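Sort Your Button Jar in One Evening

I inherited my aunt's button jar in June and I've been giddy about it ever since! Buttons are so much easier to use once you can find them, and sorting is half the fun.

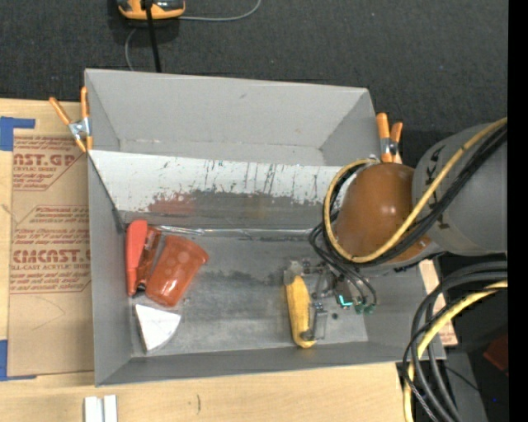 Start with an old towel on the table so nothing rolls away. Tip out a handful at a time — never the whole jar — and pull the shanks from the flat ones first. After that, sort by color, then by size.

Next, look for sets. Thread matching buttons onto a bit of floss and tie it in a bow (a knot is misery to undo later). I only bother with five or more of a kind, which is plenty for a cardigan.

Wash the grimy ones in lukewarm water with a drop of dish soap, but keep wood, leather and fabric-covered buttons out of the bath. Dry everything overnight before it goes back in a lidded jar.

My jar held 340 buttons, and the green glass ones are already on my Belcombe coat!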